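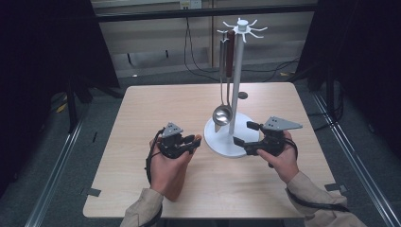 Grilell: four players, one rehearsal room and a third record

Apr 4, 2025

Grilell have been together for 8 years and have never had a manager. They book their own dates, drive their own van and answer their own emails, usually within a day. Their third album, Noner, comes out in June on Akpalu, the small label that also put out the last one.

The band formed in Wisten, a town with one proper venue and a good many pubs that used to have music. Two of the members had played in a covers group that did weddings across the county. The other two met them through a notice in a guitar shop window, asking for a drummer and "somebody who can sing a harmony and hold it". The notice was up for a month. The drummer who replied brought the singer along as well, and that was the band.

What they play is hard to file. The early songs were close to folk, with acoustic guitar, a lot of brushes on the snare and three voices going at once. On the second album they bought an electric organ from a chapel that was closing and the sound got heavier. Reviewers started using the word soul. The band don't mind it, though they say they were mainly trying to play loudly enough to be heard over the organ's motor.

Noner was recorded over two winters. The first set of sessions was scrapped. They had gone to a bigger studio than they were used to, with a desk that took up half the control room, and spent most of the time on drum sounds. When they played the results back in the van on the way home, they agreed that the songs were fine and the performances were stiff. They kept one track, the slow one that closes side one, and went back to Wisten for the rest.

The second attempt took place in their rehearsal room above a tyre workshop. It can only be used for quiet work after the workshop shuts, so nearly everything was done between six in the evening and midnight. Overdubs were kept short. If a part wasn't right after a handful of goes, they left it off. Some of the songs are thinner than they were on stage last year, and a couple have lost their guitar solos altogether.

The album runs to 58 minutes, which is long for them. The debut was over in half an hour. The extra time comes mostly from the second half, where the songs drift into each other and the organ is left to hold a chord while the rest of the band change tuning. It works best on the title track, which starts as a march and ends as something you could nearly dance to. It works less well on the one after it, where the same four bars go round for longer than they need to.

The singing has changed too. On the first two records one voice took the lead and the others came in for the chorus. Now the lead moves about, sometimes in the middle of a verse. It takes a few listens to tell who is who. The bass player, who had never sung on record before, takes the whole of the opening song in a low, slightly flat voice that suits it very well.

Money has been the steady problem. All four still have jobs, and tours have to fit around them. They play long weekends, Thursday to Sunday, and are back at work on the Monday. Akpalu pays for pressing and splits what comes in after that. The band sell most of their records from a table by the door, and say the shirts usually cover the diesel. A good night might bring up to 2 hundred people. A bad one is the promoter, the bar staff and the support act.

They did have an offer from a larger label after the second album. It would have meant moving, and a different producer, and a say for the label in the running order. They talked about it for a week and turned it down — without much argument, by their account, although the drummer was in favour for a while.

The June dates start at home in Wisten, with the new album played in order and the older songs after a break. The organ is coming with them for the first time in a while. It weighs as much as the rest of the gear put together and needs all four of them on the stairs, so they have asked each venue for a ground floor stage. Most have said yes.

Noner will be out on vinyl, on CD and as a download. The vinyl is a double, with the fourth side left blank.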